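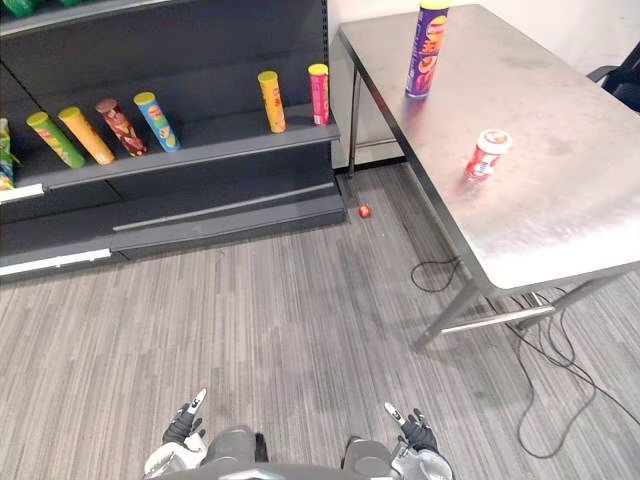 Snack canisters on the shelf, and a purple one on the steel table.

1/ My niece asked me last week if a machine can already put the groceries away. I have worked with shelves for many years, first in a small shop in Dison and now in a bigger one, so I tried to give her a serious answer. It became long, so I write it here.

2/ Start with the easy part. A canister is a kind product for a machine. It is round, it is stiff, it stands on its own bottom. If you hold it a little too high or too low, usually nothing bad happens. A bag of chips is another matter. You squeeze it and you have sold crumbs.

3/ Now look at the green canister with the yellow lid, on the left. It leans on the lip of the shelf. A person corrects this with one finger while thinking about lunch. For a machine it is a separate job: notice it, decide if it matters, push gently, do not knock over the orange one beside it.

4/ Then the gap. There is a wide empty space after the blue one, and the next orange canister stands farther back. Should the purple one from the table go into this gap? Or is the gap kept for a flavor that is coming on Wednesday? The shelf does not tell you. In our shop Wanda Lindgren knows, and she keeps it in her head.

5/ I measured myself once, in November. I put out 149 pieces in one quiet hour, and this was with customers asking me where the eggs are. I have not yet met a machine that does this in a normal aisle. Maybe it exists. I only speak of what I have seen.

6/ Small things on the floor also count. There is a little red object on the carpet between the shelf and the table, and black cables near the table leg. I would pick up the red thing without deciding to. Will the machine do it if the task was only "fill the shelf"? I think this is a good question to ask any seller.

7/ Desmond Thibodeaux wrote to me that I am too strict, and that slow is fine if it works at night. He has a point. Between closing and opening we have many hours and no customers. If it puts every canister straight with the label to the front, I don't mind if it needs until morning.

8/ At home it is harder, I believe. My kitchen has three shelves and all of them are wrong. Nothing has a price strip to say where it belongs. My husband puts the rice in a new place each time, and even I cannot find it.

9/ So my answer to my niece was: some canisters, yes, on a good day, with a person near. All the groceries, not yet. She said then she will wait with cleaning her room also.

Recent from this account
Why I still count the bread by hand
Self-checkout in Dreltbridge, second visit
A label printer that does not jam (thread)
Question for people who work nights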